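Aligning gripper width and camera timestamps before training

Anyone who records demonstrations with hand-held grippers ends up with at least two clocks. The wide-angle camera keeps its own time, and the finger width comes from somewhere else. If the two disagree by even a few frames, a policy trained on them will close its fingers early or late, and you'll spend a week blaming the network.

These steps cover how we line them up in Clastik, the small command-line package we use for cleaning recordings before they go to the training queue. You need Clastik itself, a folder of raw episodes, and enough disk for a second copy. Don't work on your only copy.

1. Sort the episodes by device

Each gripper has its own offset, so never fit one number to a mixed folder. Run the sort command first and let it make one subfolder per device label. Our September batch had 2,415 episodes across several grippers, and the offsets were different enough that a shared value would have been wrong for nearly all of them.

If an episode has no device label in its header, Clastik puts it in a folder called unsorted. Go through those by hand. Usually the label can be read from the session log. If it can't, leave the episode out.

2. Find the closing events

The width signal is easy. Smooth it lightly, take the derivative, and mark every point where the fingers start to close faster than your threshold. We keep the smoothing window short — a long one shifts the start of each event, and that shift ends up in your offset.

For the video side, Clastik tracks the fingertips inside a fixed region of the image and turns their separation into a second signal. You set the region once per device, in the device file. Draw it generously at the sides and tightly at the top. If it reaches too far up, the tracker starts following whatever is behind the fingers, and busy patterned fabric is the worst for this. Stripes are nearly as bad when the gripper is moving across them.

The fisheye lens bends everything near the rim, so don't be tempted to undistort the whole picture for this step. It's slow and it gains you nothing. The fingers sit in the same place in every frame, and you only care when their separation changes.

3. Cross-correlate and read the offset

Run the align command on one device folder. It compares the two signals over a range of lags and writes the best lag for each episode to a table. Plot the table before you do anything else. A healthy device gives a narrow clump. Ours came out at 225 milliseconds for one gripper on the first pass, with very little spread.

There are two other shapes you may see:

A slope. The offset grows through the session, so one clock is running fast. Fit a line and use the drift option, then plot again.

Two clumps. The device was restarted partway through. Split the folder at the restart and fit each half by itself.

Scattered points with no clump usually mean the region is wrong. Go back to step 2.

4. Throw out what can't be aligned

Some episodes have no closing event at all, or only one small one. The correlation peak is flat and the lag it gives is meaningless. Clastik scores the peak from zero to one and drops anything under the cutoff in the config file. We lost 459 episodes this way from the September batch, which was more than we wanted. Lowering the cutoff got some back, but when we checked them one at a time the lags were poor, so we put the cutoff back where it was.

5. Write the corrected files

The write command shifts the width signal and leaves the video untouched. Always shift in this direction. If you retime the video instead, the pose track has to be recomputed as well, and on our machine that's an overnight job.

Corrected episodes get a new version number in the header. The training loader checks it and refuses a folder that mixes old and new, which has saved us more than once.

6. Check a sample by eye

Open the viewer and step through a handful of episodes from each device. Stop at the first frame where the fingers begin to move and look at the width trace below it. The trace should turn down within a frame of that. Pick a few episodes from the end of the session as well as the start, because drift hides in the last ones.

Also confirm that the device label in the header agrees with the one on the hardware. We once aligned 584 episodes against the wrong device file after two labels were swapped in the log, and the plots looked fine. The clump was narrow and the number was believable. Only the viewer showed it.

If the sample passes, move the folder to the training queue and delete the intermediate signals. Keep the offset table. You'll want last month's value beside this month's, and a device whose offset has jumped between sessions should be looked at before it goes out again.
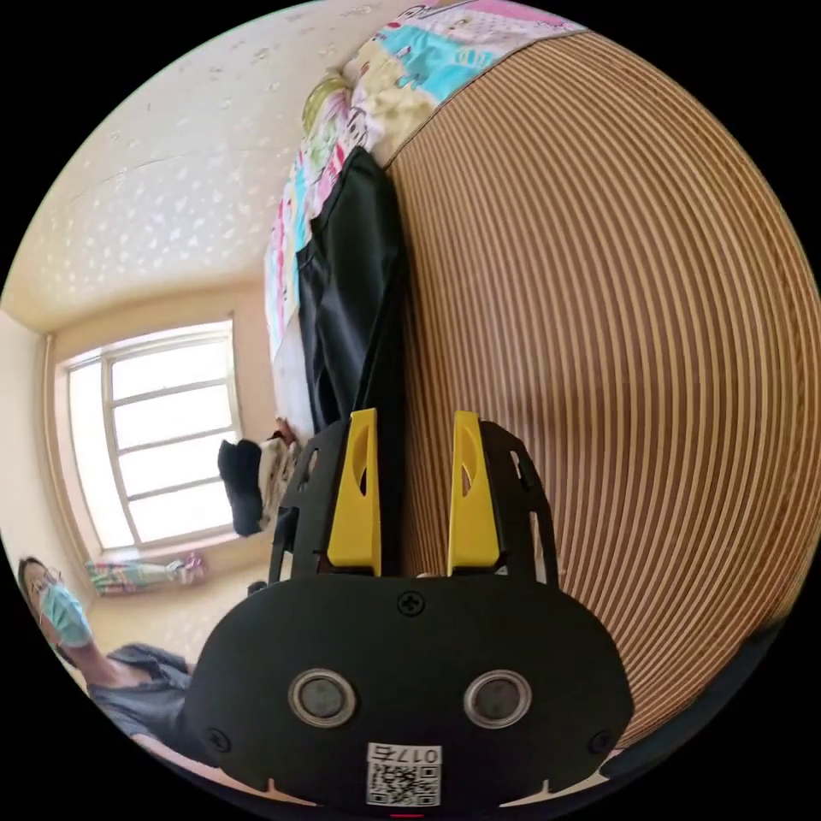 Offset tables go in the same directory as the device files, named by label and month. The align command picks up the most recent one as its starting guess, which cuts the search range and makes the second run on any gripper a good deal faster than the first. To force a full search, pass the fresh option and leave the old table where it is.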